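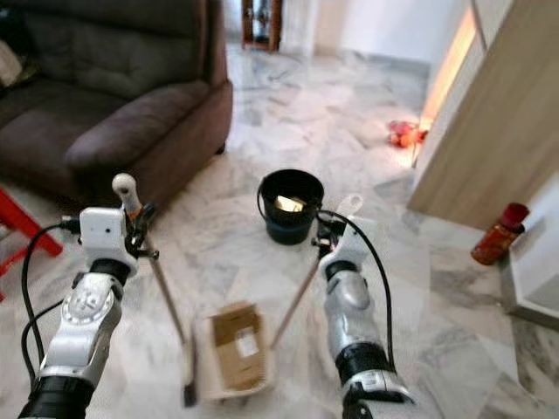
7/15/20

I drove out to the Gristarano open day last week. Gatex was showing its two-armed home robot in a furnished living room with a marble floor. Groups of 15 went in at a time and stood behind a rope. I had been on the list since February.

The job was sweeping. One arm had the broom and the other held the dustpan by its long handle, with a black bucket standing behind it. The trash was a piece of brown cardboard. I had expected crumbs, and I asked about that. The man from Gatex said crumbs are a different problem and they are still working on it.

Each run was given 10 minutes. I stayed for 2 of them. The arms are slower than I am with a broom, and quieter than I thought they would be. A lady next to me wanted to know if it does stairs. It does not.

Parking was in lot B, a long walk from the door. Coffee was free. Grostholm has its own open day in the fall and I plan to go to that one too.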